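**Ticket 1423: hanger pick, laundry cell, Larnero site**
Status: open
Opened: February 20, 2021
Priority: medium (was low, customer is asking)

Customer wants to know if the arm can put shirts on hangers by end of quarter. Told them not yet. Right now it can't reliably pick up the hanger, never mind the shirt.

Symptom: fingers close, lift, nothing in them. Or the hanger gets pushed across the table and the retry goes to the old spot. Plastic hangers from the Brunari batch are fine, 74 good picks in a row overnight. Wire ones fail nearly every time.

Tried so far:

- recalibrated wrist camera, no change
- lowered approach by 2 mm, fingers touched table, force stop tripped
- swapped in the Pravent grasp model, same result, slower
- restarted everything. no.

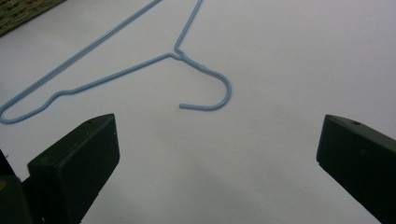
Wire hangers are a nasty part for a two-finger jaw. Nothing to grab except wire, and it sits flat so there's no room to get under it. The pale blue on white doesn't help the segmentation either, the shadow under the wire is about as strong as the edge itself. I'd aim for the twisted neck, not the tip of the hook. Tip hangs out by itself with open space around it so the planner loves it, but any sideways push there and the whole thing swivels. Neck is two strands wound together, thicker, closer to the middle of the part.

Planner currently scores by clearance only. Thats the bug, or half of it. Other half is finger shape: these are blocks, wide flat faces, made for boxes. Asked Engelbrecht for narrow tips with a small lip. No reply yet.

Workaround for the demo: stand the hangers on a rail, pick from there. Works in the sim, not tried on the real arm. Customer may say thats cheating, since at home they land on the bed or teh floor.

Next:

- [ ] add neck weighting to grasp score
- [ ] rerun the 2,000 pick test, wire only
- [ ] chase Engelbrecht re tips
- [ ] do NOT promise shirts

Leaving open. Logs are in the ticket folder, ignore the first one, wrong tool offset.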